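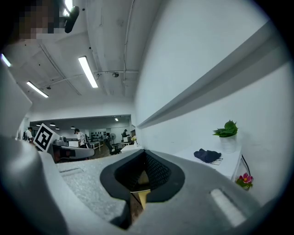 Grip data collected by hand carries over to a robot arm better than many labs assume, Jeanine Dekker told a project meeting in January, but only if the finger pads are the same on both.

Her group at Ivora published the result on 04/01/2024. The team recorded 600 short demonstrations with hand-held grippers, then trained a control policy on them with no robot involved. The policy, named Motis, was tested on five household tasks and completed four of them at a rate close to that of a person using the same tool. Folding cloth was the weak spot.

Taras Yurchenko, a co-author, said swapping in pads of a different shape cut the success rate on every task. Retraining with some 2 hours of new recordings brought most of it back.

The group plans to release the recordings and the training code later this year.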